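Teaching a Simulated Robot to Tidy a Bed
Project report by Sandamali Cassim
Team: Sandamali Cassim, Mahfuz Pathirana, Qusai Awad
Advisor: Iresha Munshi
3 June 2021

What we wanted to find out

So the question we started with back in November was pretty simple: if you teach a two-armed robot to clear stuff off a bed, does it matter whether the bedroom looks the same every time? Mahfuz was sure it would. I thought the arms would mostly care about the bed and the objects, and the walls would be wallpaper (literally). We had a bet on it, and I'll get to who paid for lunch.

We called the project Cloluvum, a name Qusai came up with, and it stuck.

How we set it up

Everything ran in simulation on the lab machine we call Barua. I recorded 80 demonstrations by driving both arms myself with the hand controllers, which took way longer than I'd planned because I kept dropping things behind the bed. For half of them, 40, we left the room alone. For the other 40, a script Mahfuz wrote swapped the wall and floor textures before every run. Same bed, same blue sheet, same kinds of small objects, just a different-looking room.

Then we trained 2 policies, one on each half, with the same network and the same settings. The policy gets the view from the robot's head plus the joint positions, and it puts out the next little motion for both arms. It's plain behavior cloning, nothing fancy!

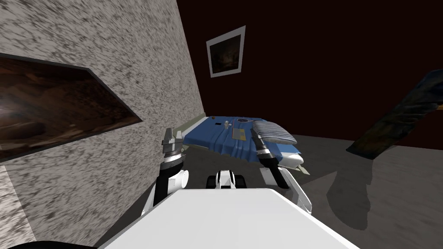
The sheet gave us the most trouble by far. Our first version was a stiff box with a blue texture on it, and the grippers would bang into it and bounce. Qusai replaced it with a rumpled mesh, and after that I had to redo every grasp height I'd written down. A folded edge looks a lot like a thin object from up there, so early on the right arm kept going for creases. I fixed part of that by slowing down my own demos near the sheet (I'd been rushing, and the policy copied me perfectly).

Testing

We made 10 test rooms that neither policy had trained on and ran each policy once in every room. A run only counted if an object ended up lifted clear of the sheet and dropped off in the right spot. Iresha made us write that rule down before we looked at any results, which I grumbled about and am now glad we did.

The policy trained in one room managed 2 out of 10. Ouch. It usually got an arm over the bed and then hovered there, or closed on nothing. The one trained in changing rooms did clearly better, though it still had bad moments around the pillow, where it would open and close the gripper a few times before picking a direction. 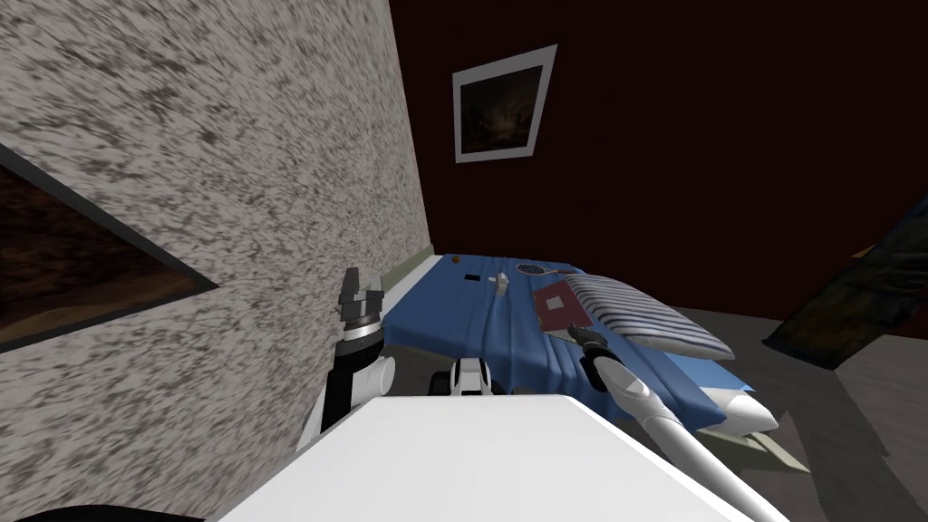

Figure 2. Simulated test room, with the right gripper by the striped pillow and the left one near the head of the bed.

So Mahfuz won the bet. I still think I was a little bit right, because when we put the first policy back in its own room it did fine, so the arm motions themselves had been learned. It just couldn't find things once the colors around them changed.

What I'd do differently

One run per room is thin, and I'd want several before I believed the gap between the policies down to the last run. I'd also randomize the sheet color, which we never touched. Arif Khan, who is taking over the code next term, wants to start there and then try a wrist view. The scripts are in the Ralley folder on the shared drive, and the controller notes are in there too, typos included.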